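Count the failed folds too

Most papers on cloth handling report one number, the success rate, and I think we should stop accepting it alone. A robot that folds a sheet in 73 percent of its trials may be useful or useless, depending on what the other trials looked like.

Volkan Ersoy and I spent most of May going through 2,754 recorded grasps from the Wokex set. We had planned to look only at the successes. Then we started reading the failures and stayed there for the rest of the month. Nearly 30 percent of them began with a pinch that looked fine. 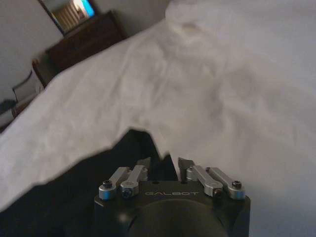 A fingertip pinch on white cloth, from the wrist camera.

A view like that one gets labeled "grasp achieved" and the trial moves on. The label says nothing about how many layers are between the fingertips, or whether the hem is anywhere near where the planner thinks it is. Those two questions decide the fold.

My proposal is modest. Publish the failed trials with the same care as the good ones, sorted by the step where they went wrong. It took the two of us 2 weeks to agree on the categories, and a lab with its own data could do it faster.

Chiến Phí, Vikbridge, June 2022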